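Ticket 891 - Marble-pattern top, block will not stay square
Opened April 13, 2025
Site: Hendton workshop, bench 27
Category: Surfaces and panels
Status: Closed, with one follow-up

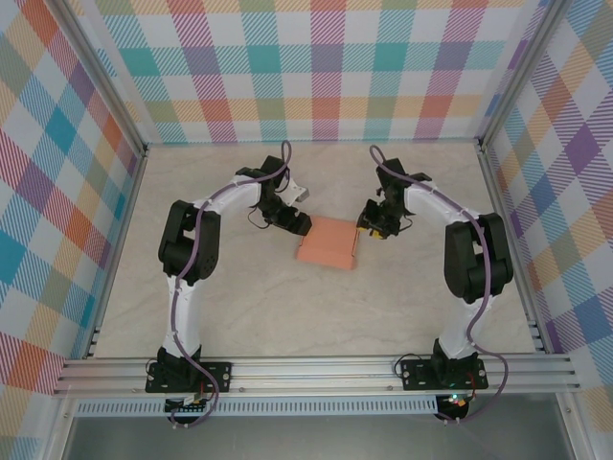
Problem reported

The flat salmon-pink block gets set down straight on the beige marble-patterned top and ends up a little off-square to the front rail. It has happened on most days since the new surface covering went on in January. The person reporting it asked if the top is out of level or if the covering has a slick spot near the middle.

Details from the requester

Covering is the Wokine beige marble pattern, matte finish. Plaid wall panels went in the same week. Block is the pink one from the Obeidat set. No cleaner used except water and a cloth.

Checks

1. Level on the top, left to right and front to back. Bubble centered both ways. Top is not the cause.

2. Wiped the middle of the top with a damp cloth and let it dry. Pushed the block by hand in several directions. It drags the same everywhere - no slick spot found.

3. Turned the block over and looked at the bottom face. Found a thin film of old adhesive along one long side, probably from a label. With the film down, the block pivots on that side when it gets a light push. This matches what was reported.

4. Checked the covering for bubbles. One small one close to the back left corner post, well away from where the block sits. Pressed it flat, it came back.

5. Looked at the marble pattern as a guide for lining things up. The veins run at a slant, so a block set parallel to a vein looks straight up close and crooked against the rail. Two people tried it and both did this.

Fix

Removed the adhesive film with warm water and a plastic scraper. Do not use solvent on the block, it can dull the beveled edges. After drying, set the block down and nudged it 40 times. It slid but did not pivot.

For placement, square the block to the aluminum rail at the front and ignore the pattern. A card held against the rail works fine.

Update

Requester used the top for a day and says the block is staying put. Main issue closed.

Follow-up

Bubble at the back left is still there. Replacement covering requested through Clerkik, 100 cm roll, same pattern. Leave the plaid panels in place when it is changed - they lift out from the top only if the corner posts are loosened first.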